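Last updated: September
Reading time: 6 minutes

The hose that two people used to hold

At Pumance the morning shift begins at six, and the first thing you notice is how many people rub their thumbs. They do it while they wait for the coffee machine and they do it while they talk. The company assembles hose sets for ventilation and drying equipment, and for as long as it exists, the hoses were put together by hand. One end goes into the other end. You push, you turn a little, you push again.

A shift used to finish 2756 of these joints. It is not heavy work, and people who have never done it usually think it must be easy. The force is small, but it always goes through the same place, the base of the thumb, and after a few years the thumb begins to answer. One assembler told me that she could not open a jar at home any more, and her son had to do it. She told me this without complaint, in the same way that a baker would tell you about getting up early.

Now a part of the joints is made in a side room behind the packing area, by a cell that Pumance bought through an integrator called Burus. The people here call it simply "the pair". I had expected something with a fence and a yellow light, because my picture of factory robots came from car plants. What I found was closer to an office with a very serious table.

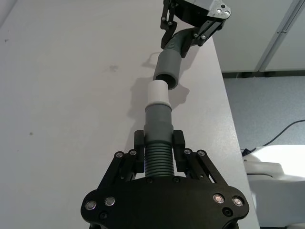
The difficulty with a hose is that it does not want to stay where you put it. A metal pin is the same pin today and tomorrow, but a flexible hose bends, and if you hold it too far from the end, the end looks in another direction. This was the objection of the older assemblers when the project was announced, and it was a good objection. The fingers of the gripper therefore close on the ribbed section, just behind the cuff, and the white tip of the plug is left free in front, facing the open gray socket that the other gripper holds. Where to hold it was decided by the people who had done the job by hand. The engineers from Burus first wanted to grip much farther back. An assembler took the hose from the table, showed where her own fingers go, and the program was changed the same afternoon.

I heard this story from several people, and each of them told it with a slightly different ending. In one version the engineer apologized. In another he only wrote something in his notebook. But it is clearly a story which is important to them, and I think I understand why. When a machine comes into a workplace, the first question is usually about how many people will go. The second question comes later and is more quiet. It is whether the things you know are still worth something.

To the first question the answer at Pumance was 20. This is how many people worked on hose assembly before the cell, and according to the company it is how many have work in the same department now. Their days are different, though. Two of them look after the cell in every shift. They load the trays, they check the finished joints, and they decide what to do when a hose arrives too stiff or with a crooked cuff. The others make the short and difficult sets which the pair cannot do yet, or they moved to testing.

Not everyone likes the change. A man who has been in the department since it opened told me that he misses the noise of people. On the old line you sat opposite somebody. You held your hose, the other person held theirs, and for eight hours you talked about football, about children, about who had bought which car and paid too much. He compared it to washing dishes together – the hands are busy, so the mouth is free. At the cell he must watch, and when you watch you do not talk so well. He said he knows more about the robots now than about the families of his colleagues. He did not find this funny.

His colleague on the late shift sees it in the opposite way. She had two operations on her right hand, and she was already thinking of leaving. For her the cell came just in time. She learned to correct the positions on the tablet, and she has opinions about it. She thinks the approach is too slow and the last push is too fast. She keeps a list, and when the technician comes from Burus, he gets the list before he gets a coffee.

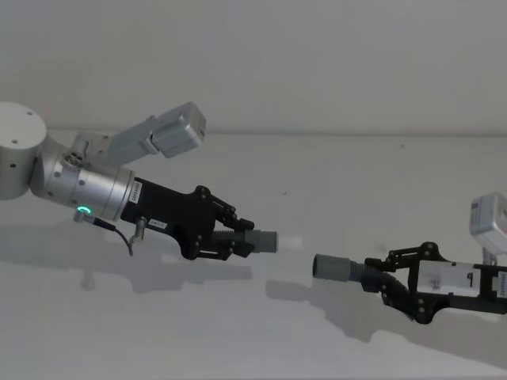 Two arms, two hose ends: the approach across the table at Pumance.

I watched the approach many times, longer than I had planned. There is something in it that keeps your eyes. When two people join a hose, they do not look at the gap at all. They feel when it is right, and the small corrections happen in the wrist before anybody thinks about them. The robots must do these corrections openly, in front of you, and so for the first time I could see how much had been in the movement. The man from the old line stood next to me. He said that he had never thought of his job as complicated, and that now, when he looks at this, he is a little proud.

The money is a subject on which people become careful. The two who look after the cell receive a higher pay grade, and the places are given for half a year, then others can apply. The works agreement that describes this was written with help from an outside adviser of the Þrastardóttir office, which does only such cases. It says also that nobody can be sent to the cell against their wish. Some in the department would like the rotation to be faster. Others have learned the tablet with a lot of effort and would prefer to keep it.

There is also the matter of the breaks. By hand, everybody stopped together, because you cannot join a hose alone. The pair does not stop, so the two attendants take their breaks one after the other, and they eat alone. It was the most common complaint that I heard, more common than anything about safety or speed. The shift leader is now trying to pause the cell for the lunch break, although the output would be lower. At the time of my visit this was not decided.

A second cell is planned, with a project name, Tistonus, that people pronounce in at least three ways. It should take over a part of the short sets. The assembler with the list has already asked to be there when the grippers are set up, and she has asked for it in writing.

At two o'clock the shift changed. The thumbs people came out and the late thumbs people went in, and at the door they held the handover sheet between them and argued for a moment about a tray of crooked cuffs.

Related
Who trains the trainer? Apprentices and the new tablet
A laundry that went back to paper
Night shift, one year after the lockers moved
What a works agreement can say about breaks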